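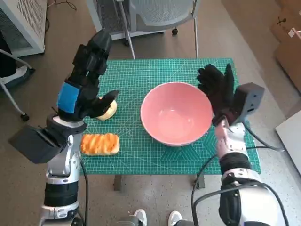
What does the Dokaletti audience dataset measure?

It records daily visits, page views and reading time for the news and lifestyle sites of the Dokaletti publishing group, at the level of the site section. One row stands for one section of one site on one day, split by device type and by the way the reader arrived.

Dokaletti Section Traffic, version 2

Overview
The dataset covers 17 websites published by Dokaletti, including the regional titles Carrasco and Gemcombe. Between them these sites maintain 64 sections, from local news and weather to recipes, motoring and classified notices. Version 2 replaces the first release in full. Users of the earlier files are asked not to combine the two, as the definition of a visit was changed between them.

Contents
sections.csv – one row per section, with site name, section name, language and the date the section opened
daily.csv – the traffic counts
outages.csv – periods when counting was interrupted on one or more sites
CHANGES.txt – corrections made after release

Main fields in daily.csv
site_id and section_id: short codes that match sections.csv
day: calendar day in the local time of the site
device: phone, tablet, desktop or unknown
source: search, social, newsletter, direct or other
visits: number of visits that included at least one page in the section
views: number of pages opened
read_seconds: total time with the page in the foreground

How the figures were collected
Counts come from the Zenham measurement script, which runs on every article and index page once a reader has agreed to audience measurement. Readers who decline are not counted and no estimate is made for them. Totals will therefore be lower than those in the group's advertising materials, which are based on a survey panel. A visit ends after thirty minutes without activity or at midnight, whichever comes first.

Traffic from known crawlers is removed before the counts are made. Automated traffic that does not identify itself may remain, particularly in the "direct" and "unknown" categories.

Privacy
No reader identifiers, network addresses or article-level records are included. Any row with very few visits is merged into the "other" source for the same section and day. The merging was reviewed by Nerea Requena of the audience data office before release.

Known problems
The files list 770 counting interruptions. Most are short, but Carrasco was moved to a new publishing system in November and its section codes for that month are unreliable. Site totals for the same period can be used.

Gemcombe merged its sports and outdoor sections. Earlier rows keep the old codes – the field merged_into in sections.csv gives the current one.

Reading time on phones is undercounted where the browser suspends the page before a final signal is sent. Comparisons of reading time between phones and desktops should be avoided.

Suitable uses
The dataset is intended for research on seasonal patterns, the effect of newsletters and the balance between search and direct readership. It is not suitable for ranking individual writers or for setting advertising rates.

Terms and contact
Use is free for teaching and noncommercial research, with credit to Dokaletti. Corrections should be sent to Bautista Rivadeneira at the audience data office, giving the site code, section code and day concerned. Confirmed corrections are entered in CHANGES.txt.

Last revised 29th April.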